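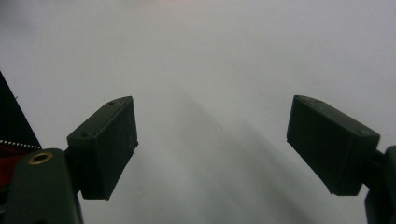 Pale gray-white, as far as the eye cares to go.

The new surface at Humedley is white, or pale gray, depending on whether you ask Theresia Trummer or Gordon MacLeod. Please don't ask them both at once. The color took 3 meetings to settle and the minutes run to several pages, most of them Gordon's.

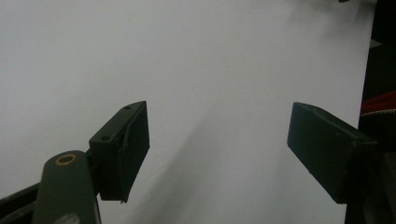
Theresia maintains that it looks whiter toward the window end, and has invited Gordon to stand there. He has so far declined. Meanwhile, the rest of us have been told no coffee, no markers and no leaning. Szabolcs Kozma has asked what is allowed. He'll get his answer in the March issue, space permitting.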